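Plornau Household Chores Collection: Data Card

Version 4
Maintained by the Domestic Manipulation Group, Finadberg
Last revised: 18th December

Summary

Plornau is a collection of recorded household and small-shop tasks carried out by pairs of robot arms. It was assembled to support a narrow question: which ordinary chores can a two-armed machine complete today, at a bench, without a person stepping in? The collection holds 1000 episodes across 19 tasks. Each episode is one attempt at one chore, whether or not the attempt was completed.

The group takes the view that public claims about household robots have run ahead of the evidence. A machine that folds one towel well under one lamp has not learned to do laundry. Plornau is intended to make such claims easier to check. Failed attempts are kept in the release and carry the same annotation as successful ones.

Scope of tasks

The tasks fall into four families: packing and unpacking, tidying a surface, handling cloth, and serving or clearing food. They were chosen by Paraschiva Husar and Adalberto Queiroz from a list of chores that people in homes and small shops perform many times a week. Tasks requiring heat, blades or running water were excluded from this version.

Packing and unpacking is the largest family and the one most requested by users of earlier versions. It covers rigid boxes, paper bags, cloth bags and trays, with contents that range from blocks to baked goods. A person gives such work little thought. For a machine, it joins several problems that are usually studied apart: holding a container that changes shape, judging the weight and softness of an item, and keeping two arms out of each other's way.

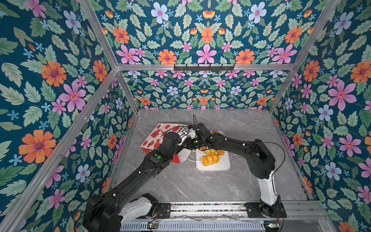 Paper bags remain the least reliable containers in the collection. A stiff box keeps its opening wherever it is placed, while a bag may fold, slide or close as soon as a finger touches it. The difficulty grows when the bag is on its side, as with the red-and-white one beside the tray of pastries, where one gripper reaches into the upper edge and the other works only a short distance away. String handles call for separate attention, as they can trail across the work surface and catch on a finger or on the food. Annotators are asked to record handle contact under its own label, and users training bagging policies should not discard it as noise.

Soft food is the second source of difficulty. Glazed or flaky items show damage readily, and a grip firm enough to lift them may also mark them. Plornau records whether an item reached its destination and, separately, whether it was in a condition that a shop could sell. The two answers often differ.

Collection method

Episodes were recorded at benches in Finadberg and at a partner site in Coutinho. All demonstrations in this version were teleoperated by trained staff. Operators worked in sessions with fixed rest periods and could end an episode at any time. Objects were returned to a new starting position between episodes, following a placement sheet prepared by Nazanin Golestani.

Each episode contains joint positions, gripper commands, time-aligned video and a short written instruction. Instructions were written in plain language by people who had not operated the arms. Some are vague, and they have been left as written.

Annotation

Every episode carries one of the following outcomes:

complete – the chore was finished as instructed
partial – at least one item was handled correctly, but the chore was not finished
failed – no item was handled correctly
stopped – the operator or a supervisor ended the episode

Outcomes were assigned by two annotators working independently. Disagreements were settled by Ivone Rocha. In total, 111 episodes were sent for this further review, most of them concerning the line between complete and partial. Both original labels are retained in the field outcome_raw.

Intended use

The collection is suitable for training and evaluating two-armed manipulation policies, for studying failure in bench-top chores, and for teaching. It may also be used by shops and care providers who wish to form a realistic view of what such equipment can do before buying any.

It should not be used to certify a machine for unattended work near people, or as evidence that a system can handle food safely. Hygiene was not measured.

Known limitations

The arms are fixed to a bench. No episode involves walking, driving, opening a room door or fetching an item from elsewhere in a building, and these make up a large share of real housework. Lighting is steady throughout each session. Speed is well below that of a person doing the same task, and the release does not correct for this.

Teleoperated success also shows only that the hardware is capable of a chore under human control. Whether a learned policy can repeat it is a separate matter – one that users must test for themselves on held-out objects. The Mindard split, which withholds one container type from each family, is provided for that purpose.

Changes since the previous version

Placement sheets were added in October. Cloth tasks were relabeled after an error was found in the fold-count field. The former category "assisted" has been merged into stopped.

Contact

Corrections and requests for access should be addressed to Washington Bragança, data steward, Finadberg. Please include the version number and the episode identifiers concerned.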